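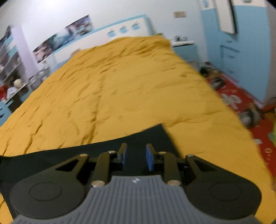 Switching majors after the department merger – do my old credits still count?

Posted by swansontransfer, 10/09/2026

I'm a junior at Lovbridge and I started out in the old Sociology program. In February the college announced that Sociology and Social Policy would be folded into one department with a new set of requirements. We were told students already enrolled could stay on the old plan or move to the new one. I didn't do anything because I assumed staying put was the default.

Now I'm looking at the fall schedule and two of the courses I still need are not being offered. One is the second half of the research methods sequence. The other is the community history seminar, the one that used the Kilia archive. My degree audit still lists both as required. I emailed the department office and got a form reply with a link to the new requirements, which doesn't answer what I asked.

I have 60 credits done. If I move to the new plan, the audit preview says six of them turn into general electives, and I already have all the electives I need. So I'd be taking two extra courses to graduate. I can't easily pay for another semester and my aid runs out next spring.

Can they make me switch by not offering the courses? And is there a way to get the old credits counted in the new major? My adviser left over the summer and I haven't been assigned a new one. I did talk to someone at the registrar's window who said it was up to the department, and the department's web page says to ask the registrar.

Dorian Mallet

I worked in a registrar's office for a good while (not at Lovbridge) and dealt with this kind of thing each time a program was changed.

Start with the catalog for the year you entered. At most colleges you are held to that catalog unless you sign something to change it. Look for a section on discontinued or revised programs. It usually says the college will provide a way for enrolled students to finish, sometimes called a teach-out. That doesn't mean they have to run every course on the old list. It usually means they have to give you a substitute if they don't.

What you want is a course substitution. This is a different thing from switching plans, and people in offices mix the two up all the time. With a substitution you stay on the old plan and another course is entered in place of the missing one. For the methods course there is probably a new version under a different number. For the seminar you may have to suggest something yourself. Pick an upper-level course with a long paper and attach the syllabus for both.

Write to the department chair, not the general office address. Keep it short. Give your student ID, your catalog year, the two course numbers, and the courses you want to use in their place. Ask for a decision in writing before registration closes. Copy the associate dean for student affairs. Also say that you have no adviser, because the chair is normally the one who has to fix that.

Don't sign the change of plan form while this is going on. At my old college it could not be undone after the add/drop date, and we had students in tears over it.

For the aid question, go to the financial aid office separately. The department won't know. Ask whether the substitute courses count toward your program, as some kinds of aid only cover courses that do.

If the chair says no, there should be an academic petition process. Petitions take time, so ask now when they meet.

tess_in_trinano

Same merger, but I was on the Social Policy side. I did switch to the new plan and it worked out okay for me, but I only had a few courses to lose.

For methods, they let me use the new combined methods course. It's four credits where the old one was three, and the extra credit went into electives. I had to ask twice. The first time they said the form was out of date, so get the current one from the chair's assistant on the second floor of Swanson Hall and don't use the PDF on the site.

I don't know about the seminar. A friend did hers as an independent study with one of the history faculty. Her paper was on the 1928 mill strike and it was approved as a replacement, but she had to find the professor herself, and that was before the merger. I think you need to have the topic agreed before registration opens – check that though.

oldquad

Just go to the dean. They can override anything. My roommate got out of a whole language requirement that way.

swansontransfer

Thanks. I found my catalog and there is a paragraph on revised programs, page and a half from the back. It says "a reasonable path to completion" and nothing about who decides. I've written to the chair with the two course numbers and asked about independent study for the seminar. I haven't signed the plan form. Will post again when I hear something.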